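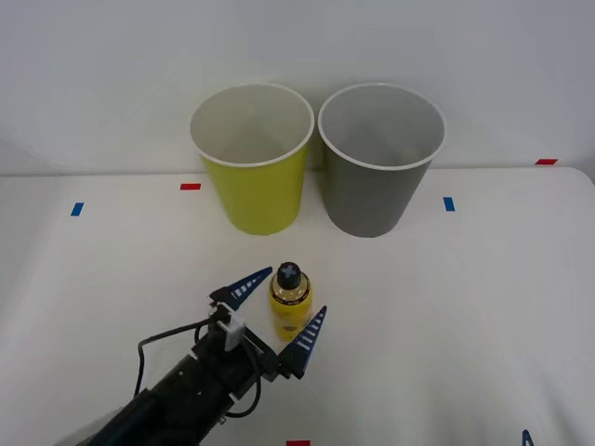

Minutes of the meeting of the Pustum Street Residents' Association, January

The meeting was opened at 7:10 p.m. in the reading room. Chair: Mwende Kirui. Minutes: Welington Vieira. The minutes of the last meeting were read and accepted with one correction: the broken lamp is at the Deschamps gate, not at the school gate.

1. Water bill
The bill for the shared garden came to 2375, which is much more than last winter. Mrs. Kirui has written to the water company and asked for a new reading of the meter. Until the answer comes we pay only the first part, 1000. Two members were against this because they fear a late fee. It was decided to pay the first part before the end of the month.

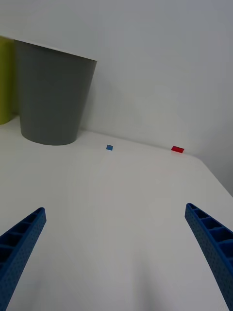 The outside tap stays closed until March. Who needs water for the plants can ask for the key at number 41.

2. Parking
The firm Duditz leaves its vans in front of the side entrance in the mornings. Mr. Vieira spoke with the driver, who was polite but did not promise anything. The chair will send a letter to the office. If there is no change, the point comes back in the next meeting.

3. Spring market
The market will be held in the yard again. Clomeo offered to lend us the tents, and we must bring them back clean. There was a long discussion about the price of a table for people from outside the street. No decision was made.
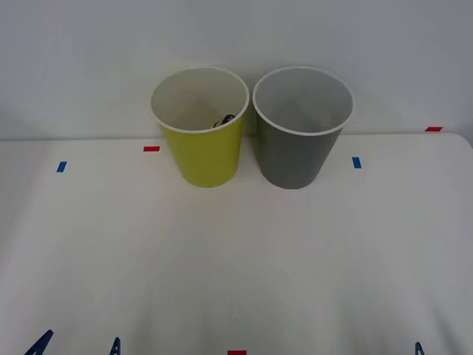 For the drinks stand, it was proposed to use paper cups again. Some members prefer glass, but the washing was a big problem last year. The chair suggested two colors, yellow-green for juice and gray for coffee, so that the helpers do not mix them up. The proposal was accepted with 4 votes against.

4. Other
The hedge by the bicycle stand is too high. Mr. Vieira will ask for a price for cutting.

The meeting was closed at 8:45 p.m.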